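Britar : la chirurgie programmée revient à l'hôpital Talebi à partir de lundi

Santé - Vallée de la Flesar

L'hôpital Talebi, à Britar, rouvre lundi ses deux salles d'opération, fermées depuis l'automne pour le remplacement du traitement d'air. Les patients de la vallée n'auront plus à se rendre à Banetti, à 51 kilomètres, pour une hernie, une vésicule ou un canal carpien. Les premières convocations sont parties la semaine dernière.

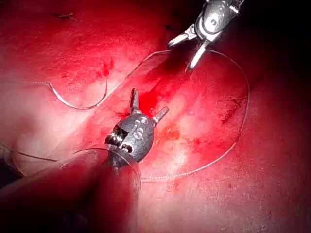

Gros plan sur un fil de suture.
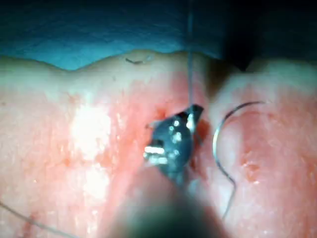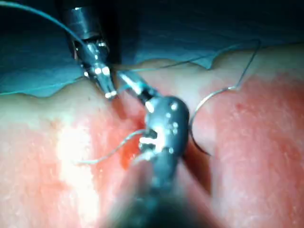

Pendant la fermeture, 748 interventions ont été reportées ou transférées. La direction ne donne pas le détail entre les deux catégories, mais indique que la majorité des patients transférés ont été opérés à Banetti, le plus souvent en ambulatoire. Les autres ont gardé leur place sur la liste d'attente de Britar et seront rappelés dans l'ordre de leur inscription, sauf avis contraire du chirurgien.

Le chantier devait s'achever au printemps. Il a pris du retard après la découverte de gaines corrodées au-dessus du couloir de stérilisation, qui n'apparaissaient pas sur les plans. Il a fallu déposer une partie du plafond, revoir le passage des câbles et attendre une nouvelle livraison de filtres. Les prélèvements d'air et de surface réalisés en juillet ont été jugés conformes, ce qui a permis de fixer la date de réouverture.

« Nous reprenons avec un programme allégé, le temps que les équipes retrouvent leurs marques », explique Kurniawati Manurung, directrice de l'établissement. Une seule salle fonctionnera le matin et l'après-midi pendant la première quinzaine. La seconde sera réservée aux actes courts sous anesthésie locale, puis passera à son tour en horaires complets.

Une partie du personnel avait été détachée à Banetti. Les infirmiers de bloc et les aides-soignants concernés reviennent à Britar, à l'exception de quelques agents qui ont demandé à rester sur place pour des raisons familiales. Leurs postes ont été publiés. En attendant les recrutements, des remplacements sont assurés par le pool de l'hôpital, et les représentants du personnel ont obtenu que les plannings soient communiqués un mois à l'avance.

Côté anesthésie, la situation reste plus tendue. L'établissement partage ses médecins avec Banetti et ne pourra pas ouvrir de vacation le vendredi avant l'arrivée d'un praticien supplémentaire. Le recrutement est en cours. Les consultations préopératoires ont en revanche repris à Britar, au rez-de-chaussée, dans les anciens bureaux des admissions.

Le service de chirurgie ambulatoire a profité des travaux pour déménager. Il compte désormais 17 places, dans l'aile donnant sur la rivière, avec une entrée séparée de celle des urgences. Les patients y sont accueillis, préparés puis surveillés après l'intervention, sans passer par les étages. Un salon de sortie a été aménagé à côté, avec une collation et un téléphone pour prévenir les proches.

Daranee Wannasri, cadre de santé du service, a suivi le déménagement depuis le début. Elle insiste sur l'accompagnement au retour à domicile, qui posait problème avant les travaux. « Des personnes repartaient le soir avec une ordonnance alors que la pharmacie de leur village était déjà fermée. L'ordonnance sera maintenant remise à la consultation, pour que les pansements et les antalgiques soient à la maison le jour de l'opération. » Une infirmière appellera aussi chaque patient le lendemain.

Le retrait des fils et des agrafes pourra être fait par une infirmière libérale, au centre de soins de Flesar ou à l'hôpital, selon la préférence du patient. Jusqu'ici, les personnes opérées à Banetti devaient parfois y retourner pour un rendez-vous de quelques minutes, et plusieurs communes avaient signalé la difficulté pour les habitants sans voiture.

La question du transport n'est pas entièrement réglée. La navette mise en place entre Britar et Banetti pendant la fermeture s'arrêtera à la fin du mois. Elle servait aussi à des patients suivis en cardiologie et en ophtalmologie, deux spécialités qui ne sont pas proposées à Talebi. La communauté de communes a demandé son maintien un jour par semaine. La direction répond que le financement était lié au chantier et que la demande sera examinée avec le prochain budget.

À Flesar, plusieurs élus souhaitent également que l'hôpital rétablisse la consultation avancée d'orthopédie, interrompue avant même les travaux faute de chirurgien disponible. Aucune date n'est avancée pour l'instant. Les patients concernés continuent d'être reçus à Banetti, avec un délai variable selon la nature du problème.

Les urgences de Britar, restées ouvertes pendant toute la période, ne changent pas de fonctionnement. Les interventions urgentes de nuit et de week-end continueront d'être orientées vers Banetti, comme c'était déjà le cas avant la fermeture. Le scanner est accessible aux horaires habituels. En revanche, le parking du personnel, occupé par les bungalows de l'entreprise, ne sera rendu qu'après l'évacuation du matériel, et le stationnement reste difficile aux heures de visite - il est conseillé d'utiliser le parking du stade, dont l'accès est gratuit.

Informations pratiques

Les patients inscrits sur la liste d'attente n'ont pas de démarche à faire. Ils seront contactés par téléphone, puis par courrier. Ceux qui ont été opérés ailleurs entre-temps, ou qui ne souhaitent plus l'être, sont invités à le signaler au secrétariat du bloc pour libérer leur place.

Le secrétariat est ouvert du lundi au vendredi, le matin uniquement. L'attente au téléphone est actuellement d'environ 17 minutes en début de semaine, et le service recommande d'appeler plutôt en fin de matinée. Un formulaire papier est disponible à l'accueil de l'hôpital et au centre de soins de Flesar.

Une visite des locaux rénovés est prévue pour les médecins et les infirmiers libéraux de la vallée avant la reprise des opérations. Les inscriptions se font auprès de l'accueil de l'hôpital.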